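Gravier depot, rooftop antenna and cable check, August
Inspector: Atieno Nzioka
Vehicles: Tronder shuttles, unit 39 and unit 86

1. Antenna base flush with roof, gasket whole: OK on both.
2. Mounting nut at marked torque: OK on 39. On 86 the paint mark had moved. Retightened and re-marked.
3. Coax bend radius at roof entry: FAIL on 86. GNSS lead kinked behind the headliner. Replace before release.
4. Connectors labeled at router end: OK. Two WiFi labels on 39 are fading. 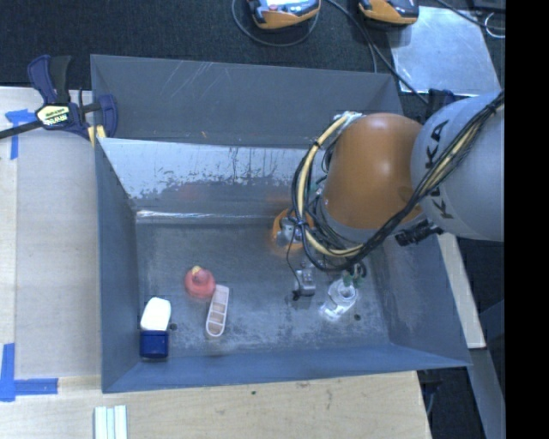

KUKA arm over the gray-blue bin.

5. Cables tied clear of door motor: OK on 39. On 86 add one tie, around 150 mm from the bracket.
6. Router fuse and ground strap: OK on both.
7. LTE and GNSS lock after 60 seconds, parked outdoors: OK on 39. Not run on 86, see item 3.

Comments: Replacement lead is on order from Preltgate. Hannelore Lanz to sign off item 7 once it is fitted.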